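3.2 Rooms and surfaces

The home visits were made by Khrystyna Symonenko and Mohit Goel between July and September 2024. Households were asked to leave the main room as it was on an ordinary day. We were interested in what people keep within reach of the place where they work with their hands, and in how much of that has to be shifted before a job can start.

Across the 17 homes, the window side of the room drew the most belongings. Ledges and the tops of boxes or low units near the light were used as standing places for things with no fixed home: books or cards, a screen, the cables that go with it. Shoes were often left on the floor close by. We recorded these places as "edge storage" (Figure 2a), following the terms set out by Nazarenko and Pacheco in the Tinda survey.

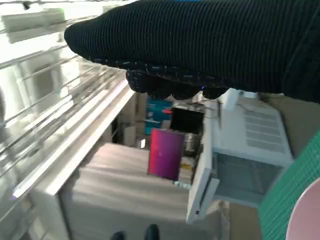

Edge storage was seldom cleared before a task. In the interviews, residents said they saw it as separate from the table, even where the two were within arm's length of each other. One resident in the Zumitz flats told us that anything by the window "can stay until Sunday". Items moved from the table, on the other hand, often ended up there, so that over several visits the window side grew fuller while the table stayed much the same. We coded 192 such moves, of which 116 were made in a single direction and never reversed during the visit.

The table itself was treated with more care. In homes where craft work was done, a cutting mat tended to stay down all day and served for other jobs as well. Bowls and small food-like or sponge-like items were put on it without the mat being lifted first (Figure 2b). The printed grid was sometimes used as a rough guide for where to set things down, although few residents mentioned this unless asked.
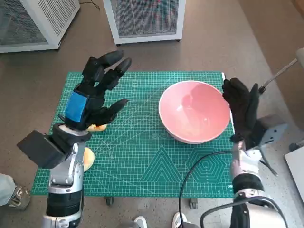
Low tables raised a further point. Residents who worked at them reported putting objects nearer the middle, as items close to the side were easily knocked by a sleeve or forearm. At standing height the habit was weaker. Danica Ionescu, who carried out the second round of coding, suggested treating table height as a separate factor, and this was done for the results in Section 4.

Figure 2. Surfaces in the main room. (a) Edge storage on the window side. (b) Cutting mat with a pink bowl on a low table.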